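Teaching by remote control, or why my shoulders ache
13/09/2024
Posted in: Work, Robots

I've been meaning to write about the new job for ages, and I keep putting it off as I never know where to start. So I'll start with the bathroom.

We have a bathroom at Tovance that isn't plumbed to anything I'd trust, and I spend most of my working day in it without setting foot in it. I sit at the control station with a headset on and a handle in each fist, and the robot at the sink does what my arms do. Every go is recorded, the good ones get kept, and the learning side of the team uses them to teach the robot to do the job by itself. I love it! I've come home and bored everyone at dinner with it for weeks.

Before this I was at Kamico, where we taught arms the other way, by taking hold of them and pushing them through the movement. It's a lovely way to work when you've got one arm and one job (you can feel the weight of the thing, and you know straight away when you're asking for a silly angle). With two arms and two hands full of fingers I'd need to be an octopus, so remote control it is.

The task this month is tidying up round the basin. Take something off the shelf, put it down on the rim, put it back where it lives. Sounds like nothing, doesn't it? My first day I managed 16 goes that were worth keeping. Yesterday I got to 66, and Ayten Gökçe, who trained me, sent me a row of clapping hands from the next station.

What changed was mostly that I stopped rushing. Ayten's advice was to move as if you were showing a small child, with a little pause before you close the fingers and another before you lift. If I dither and wobble, the robot learns dithering and wobbling. Erhan Dönmez played me a run of the trained robot last week and it did this tiny sideways wiggle before reaching for the shelf - and that's MY wiggle. I do it with the kettle at home. I was mortified and also a bit proud.

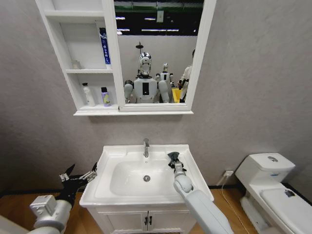
Bottles with pumps are my favourites, as there's a neck to get hold of. Tall boxes are harder than they look. Go in a touch too high and they tip, and if they tip towards the back of the shelf you've got no chance of fishing them out with the arm at that angle. The trick I've settled on is to bring the hand in low and open and let the elbow do the last bit.

Starting position matters too. I begin every go with both hands up near the front of the sink, left one open, and I try to vary where I go from there so the robot doesn't learn one single path.

I do three sessions a day now, with a proper break between them, and stretches for the shoulders. In November we move on to the kitchen, and I've already asked for first turn at the cutlery drawer.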